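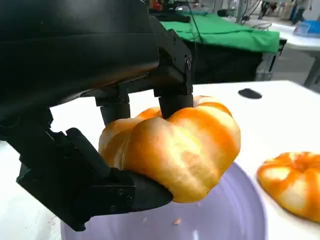 Notebook > Cider > Acidity

11/11/2022
Morenike Ekpo

Titratable acidity on the Pevholm juice and the two ciders made from it, second attempt. The first set of numbers is crossed out in the paper book and should stay crossed out. Ebuka found the replicates too far apart to use, and after going back through the steps I agree with him.

Samples are the pressed juice (frozen in portions, thawed overnight in the fridge), the Kimia tank, and the Onuoha tank. Same fruit, same yeast, different cellar temperature. Kimia is still giving off gas. Onuoha went quiet last week and tastes softer, and we want to know if the acid has dropped or if it's the carbon dioxide fooling us.

Most of the trouble in the first set was gas. I had swirled the samples by hand and called it done. Dissolved carbon dioxide takes up base on the way to pH 8.2, so anything still fizzing reads high, and it reads high by a different amount each time depending on how long the beaker has stood. This time every cider sample went under vacuum on the stirrer until no bubbles rose, then was left to stand and stirred again. A few came up at the second stir on the Kimia beakers. Back under vacuum with those.

Other changes from last time:

Base is fresh. The old bottle of sodium hydroxide had a poor cap and had been open on and off for weeks. Made up a new 1,000 mL at a nominal 0.1 M with boiled and cooled water, then standardized it against dried potassium hydrogen phthalate. Factor is on the label. Please don't top the bottle up.

Meter calibrated at 4, 7 and 10. The slope was acceptable but the electrode was slow to settle in the 10 buffer. I soaked it in storage solution over lunch and it was better afterward, though still not quick. If it is slow again tomorrow I'll open the spare.

Sample size is 20 mL by glass pipette for everything. Last time I used the plastic pipette for the juice and the glass one for the ciders — no good reason, it was the one within reach.
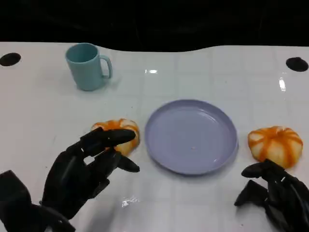

The juice behaved well. All the replicates landed close together and the curve had a clean rise with no shoulder. The juice carries pulp, so I spun it first and took the clear layer. I did one without spinning for comparison and it came out slightly higher, within what I would call normal spread, so I'm not going to chase it. Pulp does cling to the electrode, though, and it has to be rinsed and blotted between runs or the next one starts off wrong.

Onuoha came in below the juice. Kimia came in nearly level with it. After degassing, the gap between the two tanks got smaller than in the first set but did not close. That fits with malolactic having started in Onuoha, the warmer of the two, but a drop in total acid doesn't prove it. Need the paper chromatography for malic and lactic before anyone writes that down as a result. Ebuka is running the plates with the Uvville reference cider alongside. Sample code for his set is 792, same code on the freezer bags.

I did not report the acid in the juice and the cider on different bases. Everything is as malic, in g/L. If the plates show a good share of lactic in Onuoha we can argue then about how to express it, but the comparison should be like for like until we know.

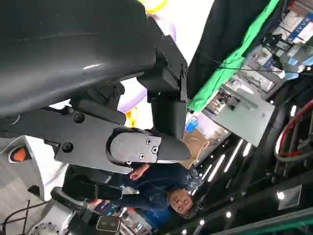

The electrode holder is the next thing to fix. It is held on a single bolt and it turns a little each time the beaker is changed, so the tip ends up nearer the wall on some runs and nearer the stir bar on others. I could see the reading jump when the bar passed close. Tightening the bolt helps until somebody bumps it. I would like a small plate in its place, with three small screws set in a triangle, as one laid out like that has nothing to pivot around. Ebuka thinks he can drill the arm without taking the stand apart. The burette clamp is fine and can be left alone.

Slowed the last part of each titration too. From pH 7.8 on I added single drops and waited for the display to hold before the next. It adds time but the overshoots stopped. Two runs from early in the session went past 8.2 and are marked as such in the table; they are left out of the means.

Not done: blank on the boiled water, pH of the raw samples before vacuum (forgot on Onuoha, so there is no pair to compare), and volatile acidity on either tank. Volatile acidity can wait for December, when both tanks get racked.

Leftover degassed Kimia is in the fridge, second shelf, capped and labeled. Use it for practice runs only.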